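2021-07-11
By Flandale Technical Publications

Section 4. Connecting the Sikeno standby supply to the house panel

4.1 Scope

Section 4 covers connection of the Sikeno standby unit to a single house panel through the Gritby transfer switch. It applies to houses that have one incoming line from the power company. For houses with two incoming lines, or with a line shared between two buildings, use Section 7 instead.

The transfer switch moves selected circuits from the incoming line to the standby unit when the line fails, and moves them back when the line has been steady for the hold time set in 4.4. It does not feed power back to the line.

CAUTION: All work inside the house panel must be done by a licensed electrician. The terminals on the line side stay live when the main breaker is off.

4.2 Before you start

1. Read the firmware number on the label inside the switch door. It must be 161 or higher. If it is lower, update the switch before connecting it (Section 9).

2. List the circuits that must stay on during an outage. Heating controls, the refrigerator, the kitchen outlets and one lighting circuit are the usual choices. Leave out electric ranges, dryers and water heaters.

3. Add up the current of the listed circuits. The total must not be more than 40 amps. If it is, remove circuits from the list until it is not.
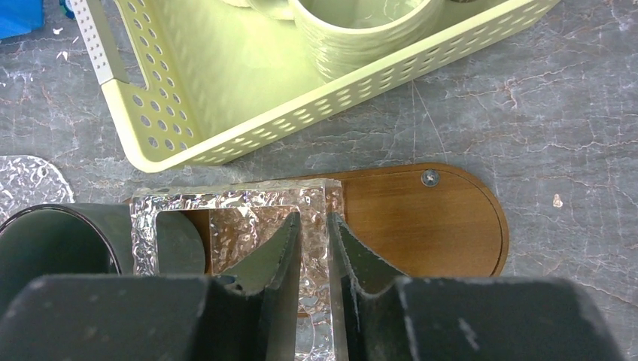 4. Check that the battery cabinet has been charged to at least 64 percent. The switch will not finish its self-test below this level and will show code 254.

5. Turn off the standby unit at its front switch and wait for the green lamp to go out.

Note: If code 254 stays on with a charged battery, the sense cable is loose or reversed. See 4.5.

4.3 Connecting the transfer switch

1. Turn off the main breaker and lock it.

2. Mount the transfer switch on the wall next to the house panel, with the door hinge on the left. Leave enough room for the door to open fully.

3. Run the supplied cable set through the lower opening of the switch. Do not use the upper opening, which is kept for the Le Goff meter module.

4. Connect the ground wire first, then neutral, then the circuit wires in the order of your list. Label each wire at both ends.

5. Connect the sense cable to terminals S1 and S2. The striped wire goes to S2.

6. Tighten all terminals to the value printed beside them, then close the inner cover.

CAUTION: Do not join the neutral and ground bars inside the transfer switch. They are joined at the main panel only.

4.4 Placing the display and setting the hold time

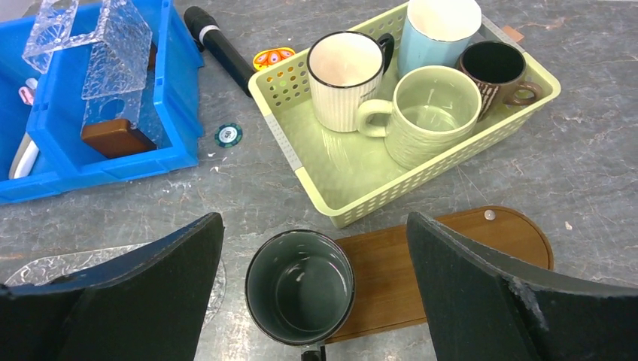
The remote display shows the source in use, the load and the charge left in the battery. It may be kept on a shelf or a kitchen counter within radio range of the switch. Its tilt sensor is set to zero at first start, so all four feet must be on the same surface. Do not place it as the dark green mug is placed, resting partly on the wooden tray. A display standing across two levels can log a false tilt alarm each time it is touched.

1. Hold the SET key until the screen flashes.

2. Select HOLD. The factory setting is 5 minutes. Where the line often drops again soon after it returns, as in winter storms, choose 15 minutes.

3. Select ORDER and enter the circuits from first to last. When the battery runs low, the switch drops the last circuit first.

4. Press SET once to save.

Note: The hold time restarts from zero each time the line voltage leaves its limits. A long outage followed by several short ones will be handled as one event in the log.

4.5 First test

1. Turn on the standby unit and wait for the green lamp.

2. Unlock the main breaker and turn it on. The display should show LINE.

3. Turn off the main breaker. The display should change to STANDBY, and the listed circuits should remain on.

4. Turn the main breaker back on. The display shows HOLD, then LINE when the hold time has ended.

5. If the display shows code 254 at any point, turn everything off in the reverse order and check terminals S1 and S2.

Repeat the test once a year. In areas with winter outages, complete it before December. Record the result on the card inside the switch door.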